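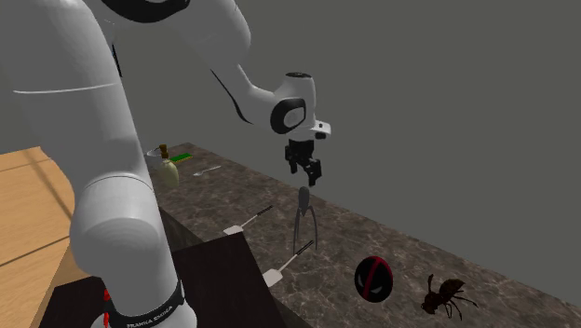
図4-1 調理台の上方で待機するアーム(シミュレーション画面)

第4章 条約・協定モニタリング機能の設定

4.1 概要
本章では、国際情勢分析システム「Birkett」において、多国間条約及び二国間協定の署名、批准、脱退通告等の動向を継続的に監視するための設定手順を定める。対象となる利用者は、編集権限又は管理権限を付与された職員とする。閲覧権限のみを有する利用者は、4.5に定める通知の受信設定に限り変更することができる。

4.2 設定前の確認事項
作業に着手する前に、次の事項を確認すること。
・所属部署の利用者登録が完了していること。
・文書保管庫「Skurnham」への接続が有効であること。
・監視対象とする条約の正式名称、寄託者及び当事国の一覧が手元にあること。

注記 条約の通称は報道機関により異なる場合がある。登録には必ず正式名称を用い、通称は「別名」欄に入力する。

4.3 監視対象の登録
1. 管理画面の左側メニューから「条約・協定」を選択し、「新規登録」を押す。
2. 「正式名称」欄に日本語名称を、「原語名称」欄に正文の言語による名称を入力する。名称はそれぞれ200字以内とする。
3. 「区分」から「多国間」又は「二国間」を選択する。二国間を選択した場合、当事国欄は2か国に固定される。
4. 「当事国」欄に国名を追加する。署名のみで批准に至っていない国は、状態を「署名済」とする。
5. 「発効日」及び「有効期間」を入力する。自動更新条項がある場合は「自動更新」に印を付け、廃棄通告の期限を併せて入力する。
6. 「確認」を押し、内容に誤りがなければ「登録」を押す。

注意 登録後に区分を変更すると、当該条約に関連付けられた経過記録がすべて切り離される。区分に疑義がある場合は、下書きとして保存し、主任分析官の判断を仰ぐこと。

4.4 情報源の割当て
1. 登録した条約の詳細画面を開き、「情報源」タブを選択する。
2. 「公式発表」「議会資料」「報道」の各分類から、使用する情報源を選択する。
3. 各情報源に優先度を設定する。優先度は1から4までとし、1を最上位とする。
4. 「試験取得」を実行し、結果欄に「正常」と表示されることを確認する。エラー738が表示された場合は、情報源の認証期限が経過している。「認証更新」を押したうえで、再度試験取得を行う。

注記 首脳の会見における発言は、正式な脱退通告とはみなされない。発言のみが確認された段階では、状態を「表明」とし、寄託者への通告が確認された時点で「通告済」に改める。脱退の効力が発生する日は、通告日とは別に管理する。

4.5 通知の設定
1. 「通知」タブを開き、通知の対象とする状態の変化を選択する。
2. 受信者を部署単位又は個人単位で指定する。
3. 送信の時機を「即時」又は「日次」から選択する。制裁措置の再開に関わる変化については「即時」を推奨する。
4. 「保存」を押す。

注意 報道解禁前の情報を含む通知は、外部の宛先へ転送してはならない。転送制限の解除には、Draston事務所の文書管理責任者による書面の承認を要する。

4.6 記録の訂正
誤った状態を登録した場合、経過記録を削除せず、「訂正」機能により新たな記録を追加すること。訂正理由の入力は必須とする。訂正前の記録は履歴に残り、管理権限を有する利用者が参照できる。

なお、毎年12月に実施する定期点検の期間中は、新規登録及び訂正の受付を停止する。点検の日程は管理画面の「お知らせ」に掲載する。

4.7 照会先
操作に関する照会 Hisutstead支援窓口 担当 Maham Rajput
権限及び文書管理に関する照会 Draston事務所 担当 Mervyn Whitlock

本章最終改訂 22/7/16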